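Namudero
About us

Hi, and thanks for stopping by! Namudero is a small robot workshop in Endville, and what we mostly make is rules. I know how that sounds. We do build cells and we do program arms, but the thing our customers keep calling back for is the paperwork that goes with them: who can stand where, how fast the arm may move with a person nearby, what gets checked before anybody presses start.

I started the company after years of working on other people's machines. Some shops had a safety binder so thick it was holding a door open. Others had a sticky note on the controller. The people on the floor were careful in both places, but they were careful in their own ways, and when somebody new came in they had to pick it all up by watching. I wanted to write things down in a way that people would read on a busy morning with gloves on.

What we do

We write house rules for small robot setups, mostly tabletop arms that pick, sort and place. Our customers are schools, training centers and little manufacturers with one or two arms and no safety department. We visit, we watch a normal shift, we ask a lot of annoying questions, and then we write. The finished rulebook is never more than 10 pages. If it won't fit, we cut it until it does (this hurts every single time).

We also run practice days at our workshop, where you can try the rules on our own bench before you take them home. And we do a yearly look-over for anyone who wants one. Things drift. A fence gets moved for cleaning and stays moved, a speed setting creeps up, and the rulebook ends up describing a room that isn't there anymore.

One thing to be clear about: we don't certify anything. Our rulebooks sit alongside the official standards and your risk assessment, and they don't replace either one. If you need a formal sign-off, we'll tell you so on the first call.

Where the rules came from

The first set was called Clatley, after the street we were renting on, and it had 68 rules in it. I was very proud of it. Then we gave it to a training center to try, and when I went back in April the operators had circled the ones they used and ignored the rest. So we threw out the rest – well, most of it – and the current Clatley set has 25. It was last revised on 2022-08-12, and every customer rulebook starts from that version.

Our other project is Grønli, a set of practice tasks for people who are new to robot arms. Every task uses light, cheap things that can be dropped or squashed without anyone getting upset. The tasks are simple on purpose, so learners can give their attention to the habits: clear the reach, say out loud that you're starting, keep one hand by the stop button, look at the fingers before you look at the part.

How we work at the bench

These are the habits we hold ourselves to, and you'll find some version of them in every rulebook we write.

1. Set the table before you power the arm. Nobody reaches in to nudge something once the motors are live. If a piece is in the wrong spot, stop the arm properly and then move it.

2. Start slow. First runs of any new task are at the lowest speed we have, even when we've done something just like it the week before.

3. Fingers open, path clear. We check the gripper and the space under it before each run, and we keep the working area matte and plain so small pieces are easy to pick out. On the letters task it's a blue plate on a brown tabletop, with yellow and blue foam letters off to the right.

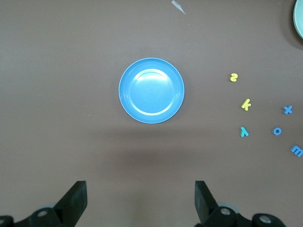
4. Write down the near misses. A bumped plate counts. So does a letter that got pinched at a funny angle. We keep a notebook next to the controller and it fills up faster than you'd guess.

5. Anyone can call a stop. You don't need a reason, and you won't be asked for one until the arm is still.

Working with us

We're a small outfit, so we take on 2 new customers at a time and give them our full attention. If you're thinking of buying your first arm, please talk to us before it arrives! Moving a bench on a floor plan is so much easier than moving the real one – I've helped carry a few.

Visitors are welcome at the Endville workshop if you let us know ahead. Closed shoes, please, and long hair tied back.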